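Search this notebook Go
Home Notebook Bindery Proofs Contact

Tuesday, bindery bench

Brevard proofs are in and they look wonderful! The novel sits so much better in the wider setting — chapter two finally has room to breathe, and the letters from Fletitport read like letters now that we dropped the italics. I went through 2704 lines against the author's marked copy and found four slips, all in the harbor chapter. 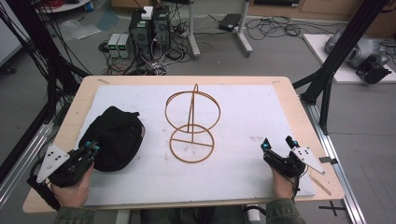
Bench, white board down, ring stand and black bag on it.

Still to settle: the epigraph. Honkanen wants it facing the title page, I'd put it after the dedication. Try both on the next dummy. Lilora cream stock folds beautifully with the grain, so let's keep it for the text block.

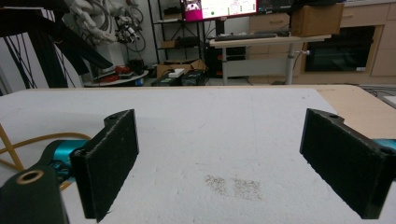

Gripper fingers open over the white covering.

Back cover copy is almost there. It gives away the sister's secret in line one, so move that or cut it. Spine lettering up two points, then reprint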